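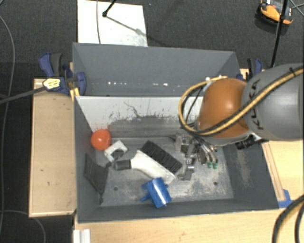

Progress report to the Erkar Fund: the Dunbar open day

Dear Flora Rennie,

Thank you again for being so patient with us over the spring. I promised you a proper account of the open day, and I'm glad to say there is plenty to tell, most of it cheerful.

We opened the doors on 11th April and had 89 visitors through, which is a good deal more than we had laid out biscuits for. The picking demonstration was the big draw, as we rather hoped it would be. Our KUKA arm was set to work over the two grey bins, lifting everyday things such as a ball, a brush and a mug, and people stood and watched it for far longer than we expected (one gentleman from Bestus stayed through the whole of lunch!).

The brush caused the most discussion. It is an awkward shape, and the arm missed it several times in the morning before we changed the approach angle. I was a little anxious about that at first, but the visitors seemed to enjoy the misses as much as the successes, and it led to some very good questions about how the gripper decides where to close.

On the work itself, the Sistonari software has now logged about 1,000 attempted picks since your last payment. Mugs lying on their sides are much better than they were. Flat things leaning against a bin wall are still slow, and I would like to spend more time on those before July.

Two schools have asked to bring groups, and I have said yes to both. The remaining money is set aside for spare gripper fingers and their travel, and I'll send the receipts separately once the last invoice comes in.

With warm thanks from all of us at Dunbar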